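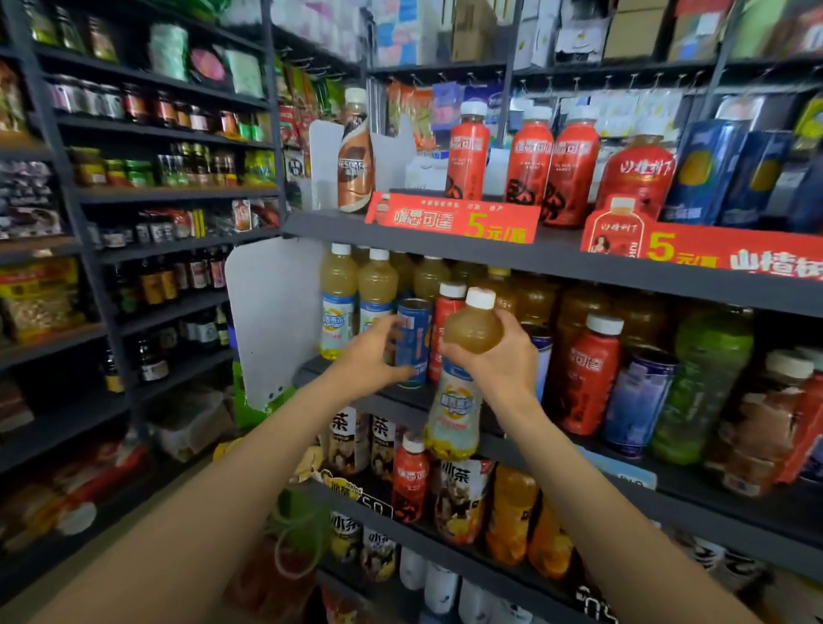 Grimodell Early Learning — Kindergarten Room Safety Checklist
Room: Quezada Wing, small-group reading and centers
Walked by: Fidel Montecinos
Month: September
Item marks: OK / Fix / Watch

Please read the comments before filing. Items marked Fix go on the work order sheet by the office door. Items marked Watch get looked at again on the next walk.

DOORS AND EXITS

Main door opens fully and closes on its own — OK
Closer was adjusted over the summer and no longer slams.

Back door clear on both sides — Fix
The big book easel was parked in front of it. I moved it next to the sink, but it needs a regular spot. Tape a square on the floor so the aides know where it goes after circle time.

Exit map posted at adult eye level — OK

Exit map posted at child eye level — Fix
Last year's map is still up and shows the old cubby wall. Children were pointing at it and asking where their cubbies went. Print the new one with pictures of the doors. Keep the words short: door, stop, line, go. Most of the class will be reading those by winter.

FLOOR AND RUGS

Rug edges flat — Watch
One corner of the alphabet rug curls up near the letter Q. The tape is holding for now.

Walkways between tables wide enough for two children — OK

No cords across walkways — Fix
The listening center cord runs from the wall to the round table. Turn the table so the player sits on the wall side. A cord cover is fine until then.

Chairs: legs tight, no cracks, feet caps on — Fix
Checked every chair in the room. 5 are missing at least one cap, and 2 wobble. The wobbly ones are in the hall with a note on them. Please don't bring them back in, even for visitors.

GUIDED READING TABLE

Teacher can see the whole room from her seat — Fix
With the chair where it is now, the block corner is behind her. Moving to the other side of the kidney table solves it. She tried it while I was there and could see everything except the inside of the playhouse.

Group size fits the table — OK
The table seats 6. Groups are smaller than that at the moment.

Magnetic letters in good shape — Fix
Two sets checked. In the older Flillico tub, several letters have loose magnets, and one lowercase b had no magnet at all. I did not find it on the floor. Take that tub out of use today and throw out any letter with a gap around the magnet. The newer tub is fine.

Pointers and wands — Watch
Tips are rounded. Two of the children were using theirs as swords while waiting for a turn. Hand them out after everyone is seated and collect them before the books come out.

Dry-erase markers capped and low odor — OK

SHELVES AND STORAGE

Tall bookcases fastened to the wall — OK
Pulled on each one by hand. Work order 381 is done and can be closed.

Heavy bins on the bottom — Fix
The leveled readers are stored on top, above the teacher's shoulder. They are the heaviest bins in the room. Switch them with the puppets.

Paper cutter locked and out of reach — OK

Scissors blunt-tipped and stored point down — OK

Cleaning products locked — Watch
The cabinet was locked. The key was hanging on a hook right beside it, low enough for a tall five-year-old. Put the hook higher or keep the key on the lanyard.

WALLS AND DISPLAYS

Word wall cards secure, no pushpins below counter height — Fix
The cards for "the," "see" and "like" are held up with pins because the children take them down to copy. That's a good use of the wall, so keep the cards low, but use hook-and-loop dots. The Flovus brand dots in the supply room stick to this paint.

Nothing hanging within reach of the sprinkler heads — OK

FIRST AID AND EMERGENCY BAG

Kit stocked and in date — Fix
Small bandages are nearly gone. Gloves are fine.

Class list current — Fix
Missing the newest student. Allergy sheet is current.

Whistle and flashlight work — OK

NEXT WALK

Fix items are due before the October walk. Leave this sheet on the clipboard inside the main door and initial each item as it's finished.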